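Stuvow Scanner App, Version 2 - Review
Sun 23 February

Stuvow is a phone app that collects police, fire and missing-person notices and sorts them by county. I have used it daily since July, mostly to follow alerts for the Vuldale area, where the sheriff's office posts to one site and the town police to another. The paid tier was used for this review.

Setup takes a few minutes. You pick counties from a list, then choose which kinds of notice should make a sound. The default is all of them, and that is too many. Over the test period the app logged 1,759 notices for my counties, most of them road closures and minor crashes. Turn off "traffic" and the volume becomes manageable.

Missing-person alerts are handled well. Each one opens as a single card with the agency's own text, the last known location and a phone number that dials when tapped. Updates attach to the original card. Gatti, the app I used before, posts each update as a new item, so an old alert can stay near the top of the list after the person has been located. 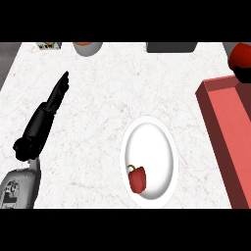

Closed cases are the weak point. When an agency cancels an alert, Stuvow marks the card "resolved" but gives no detail unless the agency files a second notice. In one case near Skorkside the card stayed open for 16 hours after the police had announced the end of the search on their own page. The app reads that page on a slower schedule than the alert feed. Support confirmed this and offered no date for a fix.

The map is adequate. Pins are placed by road name, and rural intersections with two numbered roads are sometimes put on the wrong one. Check the written location before relying on the pin.

Battery use is low with background refresh set to "normal." The "fast" setting drained my phone noticeably and did not bring alerts in any sooner that I could measure. Text size follows the phone's setting everywhere except the map labels, which stay small.

Search covers the agency text but not the updates - an odd gap, and one that makes older cases hard to find. Exporting a card produces a plain text file with the time of each change, useful if you keep records for a neighborhood group.

Recommended for missing-person alerts. For road news alone, the free tier of Gatti does the same job.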